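3.2 Stem length and storage orientation

Storage position was recorded for each household in the Comstead sample during the February visits. Of the 30 households, 20 kept stemmed glasses upright on a closed shelf; 6 hung them by the foot from a rack or holder, and the remainder used no fixed arrangement. Breakage was reported by the respondents in a written diary and was not checked against purchases.

Upright storage places the full weight of the bowl above a narrow stem, so that a light sideways push at the rim acts over the whole height of the glass. Hanging storage reverses this arrangement, but it requires the user to guide the foot between two supports, and diary entries from these households mention contact at the foot more often than at the rim. The Dulto survey used a similar diary form but grouped all stemware together — a choice that hides any effect of stem length. We follow Grgić in treating short and long stems as separate classes.

Freestanding holders raise a further question. Their arms are often curved for appearance, and the spacing between them varies from one side of the holder to the other. Decorative types of this kind (Figure 4) were therefore coded apart from straight wall racks.

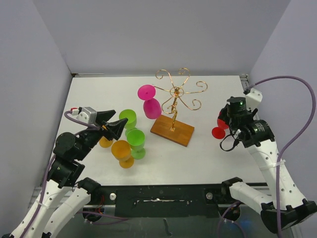

Figure 4. Decorative wire holder on a wooden base, with a magenta plastic wine glass lying on its side to the left.

Plastic glasses were left out of the breakage totals but kept in the count of storage positions.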